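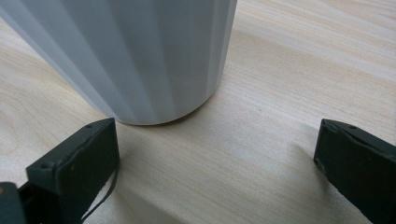
Je cherche à apprendre à un bras à prendre un objet debout sur une table et à le reposer plus loin, en enregistrant les gestes avec une pince tenue à la main, puis en entraînant une politique par imitation. J'ai 300 démonstrations de cette tâche. L'objet est un récipient cylindrique haut et blanc, à surface cannelée, posé sur un plateau en bois clair, et c'est avec lui que j'ai des ennuis. Quand j'arrive à la distance qu'on voit, avec les deux doigts ouverts de part et d'autre du bas de l'image et le récipient nettement plus près du doigt gauche que du droit, le haut de l'objet n'est déjà plus dans le champ. La politique apprise fait pourtant bien l'approche de loin. Elle ralentit ensuite à peu près à cet endroit, hésite, et une fois sur deux elle ferme trop tôt ou pousse le récipient avec le doigt gauche.

Précisions sur le montage. La pince à main est une Cledel, la caméra est fixée dessus et il n'y en a pas d'autre. Les doigts du bras sont identiques à ceux de la pince à main, je les ai interchangés pour vérifier et cela ne change rien. La trajectoire est reconstruite à partir de la vidéo, sans marqueurs. Le bras est un Bonari six axes, commandé en position. J'ai fait toutes les démonstrations moi-même, l'après-midi, près de la fenêtre.

Ce que j'ai déjà essayé :
- rallonger l'entraînement (aucun effet visible après la moitié) ;
- retirer les démonstrations où j'avais touché l'objet avant de fermer ;
- remplacer le récipient par un gobelet en carton imprimé : là, ça marche presque toujours.

Ce dernier point me fait penser à un problème de surface. Les cannelures donnent des bandes claires et grises qui se ressemblent toutes, et le fond est du bois clair. Mais je ne sais pas si c'est la reconstruction de trajectoire qui souffre ou la politique elle-même. Est-ce que je dois refaire les démonstrations, et si oui, comment ? Ou bien passer en téléopération ?

Inês Carvalho

Les deux causes que vous citez se séparent facilement, et il faut le faire avant de refaire quoi que ce soit.

Prenez une dizaine de vos enregistrements et rejouez les trajectoires sur le bras en boucle ouverte, sans politique, avec le récipient placé là où il était pendant la démonstration. Si le bras arrive au bon endroit et ferme correctement, la reconstruction est bonne et le défaut est dans l'apprentissage. Si le bras arrive décalé, inutile de toucher au réseau. Pour replacer l'objet, faites un repère au crayon sur du ruban de masquage, à retirer avant d'enregistrer de vraies démonstrations, sinon la politique apprendra le ruban.

Mon avis sur votre cas : la reconstruction peut décrocher en fin d'approche. De loin, elle s'appuie sur tout ce qu'il y a dans la pièce. De près, il ne reste que le plateau et l'objet. Le veinage de votre bois est fin et peu contrasté, et des cannelures verticales régulières sont un mauvais cas pour l'appariement de points : le point trouvé sur une arête ressemble à celui de l'arête voisine. Le décalage qui en résulte est souvent latéral, d'une largeur de cannelure ou deux. Cela collerait avec un doigt gauche qui pousse.

Si le rejeu confirme le décalage, voici ce que je ferais.

Posez sur la table des objets quelconques, à texture marquée, et changez-les de place entre les démonstrations. Une revue, une boîte de vis, un torchon à carreaux. Ils donnent des points d'accroche sans que la politique puisse s'en servir comme repère, à condition de les déplacer vraiment.

Ralentissez sur les derniers centimètres. Pas d'arrêt, car l'arrêt s'apprend aussi. Gardez une vitesse régulière, plus basse que pour le reste du geste.

Commencez chaque enregistrement par un balayage lent de l'espace de travail, doigts ouverts, avant la première démonstration. La carte construite à ce moment-là sert ensuite de référence pour toute la série.

Si le rejeu est bon, regardez vos fins d'approche. Avec une seule caméra au poignet et un objet haut, il y a un moment où l'image ne contient plus que la base et le bas du corps. La politique doit alors décider de fermer à partir de l'arrondi du bas et de l'écart entre cet arrondi et les doigts. C'est faisable, mais il faut qu'elle l'ait vu dans beaucoup de situations. Or si vous avez toujours approché du même côté, avec l'objet toujours à gauche de l'ouverture, elle n'a pas appris à recentrer depuis la droite. Variez l'angle d'arrivée, et faites exprès des approches mal centrées que vous corrigez avant de fermer. Je compte en général une démonstration corrigée pour quatre normales.

Pour la lumière, une fenêtre sur le côté l'après-midi donne des bandes différentes à chaque heure sur un objet cannelé. Faites une partie des prises le matin et une partie volets fermés avec l'éclairage de la pièce. Bloquez l'exposition de la caméra si le réglage existe. En automatique, un objet blanc qui remplit l'image fait varier tout le reste, et des doigts aussi sombres deviennent bouchés juste au moment où leurs bords sont utiles.

Je ne passerais pas en téléopération tout de suite. Vous y gagneriez des positions d'articulation exactes, donc plus de reconstruction à surveiller, mais vous perdriez le toucher. Avec la pince à main on sent le contact et on dose. À la manette, sur un objet qui peut basculer, les démonstrations sont plus lentes et pleines de petites reprises. Il faudrait plus de temps pour en obtenir le même nombre.

Mattes Ostermann

Pareil chez nous avec des bouteilles lisses. On a mis une deuxième caméra sur pied et le problème a disparu. Par contre il faut que la caméra sur pied soit exactement au même endroit pour le bras et pour les démos, donc adieu la portabilité.

Darren Catterall

Je complète sur deux points qui n'ont pas été abordés.

D'abord la synchronisation. Sur la pince à main, l'ouverture des doigts et l'image n'arrivent pas forcément au même instant. Chez moi, avec un montage Prastico, l'ouverture avait trois images d'avance. Sur un objet souple cela ne se voit pas. Sur un objet rigide et haut, la politique ferme avant d'être en place, et vous décrivez justement une fermeture trop précoce. Pour mesurer : filmez les doigts qui claquent l'un contre l'autre plusieurs fois de suite, puis comparez l'image où ils se touchent avec le minimum de la courbe d'ouverture. Corrigez le retard dans les données, pas besoin de réenregistrer. Faites la même mesure sur le bras, qui a son propre retard à la commande.

Ensuite les câbles. Si un câble passe près d'un doigt sur l'outil à main, il entre dans le champ, il bouge, et il ne sera pas disposé de la même façon sur le bras. Attachez-le le long du corps de l'outil, ou masquez la zone en noir dans les images des deux côtés, à l'entraînement comme à l'exécution. J'ai perdu une semaine là-dessus : la politique s'était mise à dépendre de la courbe du câble, qui changeait selon que l'opérateur avait le poignet plié ou non. Regardez aussi l'état des doigts. Un bord usé qui laisse voir du clair sur un doigt sombre, c'est un détail visible en permanence. Si le jeu de doigts du bras est neuf, mettez-lui celui qui a servi aux démonstrations, ou peignez les deux.

Sur le nombre, 300 démonstrations me semblent suffisantes pour un seul objet sur une seule table. J'en ai eu besoin de 1366 pour une tâche voisine, mais avec une trentaine d'objets et deux opérateurs. Le vôtre est plus simple. Je referais une soixantaine de prises variées comme le dit Mattes, et je les ajouterais aux anciennes sans jeter celles-ci, sauf si le rejeu les montre fausses.

Glenys Staniforth

Merci à tous les trois. J'ai fait le rejeu sur douze enregistrements : neuf arrivent bien, trois sont décalés vers la gauche, et ces trois-là viennent de la même série, enregistrée sans balayage au début. J'ai retiré la série complète. Pour la synchronisation, j'ai trouvé deux images d'écart, corrigées. La politique réentraînée ferme au bon moment mais pousse encore le récipient quand il est à droite de l'ouverture, donc je vais faire les approches décalées. Le câble est attaché. Je n'ai pas de pied assez stable pour la deuxième caméra, je garde l'idée pour plus tard.

Inês Carvalho

Pour les approches à droite, pensez à changer aussi la hauteur de départ. Et gardez la série retirée dans un dossier à part : avec une carte refaite à partir d'un balayage de la même pièce, si rien n'a été déplacé, elle est parfois récupérable.

Mattes Ostermann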